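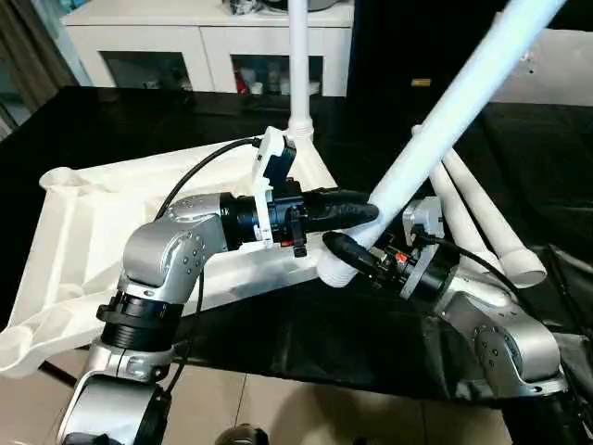 The Happy Return of the Shared Laundry Room

I grew up in a building with a laundry room in the basement, and I loved that room. It was warm in winter, it smelled of soap, and if you sat on the folding table long enough you heard everything worth hearing. Then people got their own machines, the basement turned into bike storage, and I figured that was the end of it.

So I was delighted to spend a morning at Holtell, a brick apartment block on the north side of Kokedham, where the tenants have brought theirs back. There are 28 apartments and one laundry room, and people really do use it. They bring coffee down! A retired couple on the second floor learned Estonian there from Margus Adomaitis, one spin cycle at a time (they say their grammar is awful, and Margus agrees).

The room opened in September with 10 machines, after a long winter of arguing about the floor drain. Rent stayed the same. Tenants buy a card from a little dispenser made by Lakix, and when it runs out you slide it under the office door with a few dollars and pick it up again at lunch. 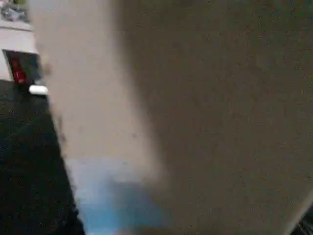

Color was the part everyone had an opinion on. The old basement was mustard up to shoulder height and brown below, and most people wanted plain white so it would feel clean. Margus held out for something softer. He got his way with a light blue a lot like the one low down in the photo before this paragraph, pale as a washed-out sky on one side and closer to cyan on the other. Under basement lights it does a lovely thing to a pile of towels. White sheets look whiter next to it, and gray mornings feel a little less gray. They needed two coats, then a third behind the dryers, where the mustard kept coming through.

The drying room next door is my favorite. It has long lines strung wall to wall, a fan that hums in a low steady note, and a window at sidewalk level where you can watch shoes go by. Half the tenants skip the dryers altogether and hang everything. Cotton shirts take overnight. Jeans take longer than you want them to, so turn them inside out and hang them by the hem. And leave a hand's width between things — crowding the line is what gives you that sour smell.

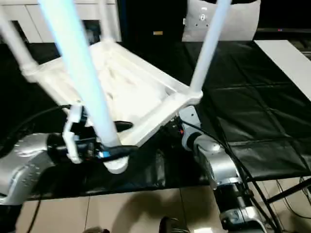 Agnese Jankauskaitė is less sold on the lines. She told me she tried them for a month and went back to the dryer for everything except sweaters, because her towels came out stiff as toast and her kids complained. She also thinks the sign-up sheet favors early risers, and she'd like two evening slots kept open for people on late shifts. "I like the room," she said. "I'd like it more at nine at night."

She has a point, and the sheet is being redrawn. The new version will run later into the evening, with the noisy machines switched off first so the ground floor can sleep.

Meanwhile, the soap shelf has become a small library. People leave the end of a box they didn't care for and take home somebody else's. I came away with half a bag of plain flakes, and I've been washing wool with them ever since.

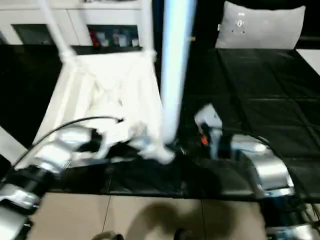 Starting One in Your Building

Talk to your landlord about the drain before you talk about anything else. At Holtell the plumbing took longer than all the other work put together. Kauppinen, the shop that supplied the washers, also asked for a level floor, and that meant a weekend of pouring concrete.

Put in a folding table, and make it bigger than you think you need. Get a real chair or two. Set aside $300 for hooks, shelves, line and clothespins, and buy the wooden pins with the strong springs.

Then choose a day to open and bake something. Margus made cardamom buns, and the recipe is still taped up beside the light switch.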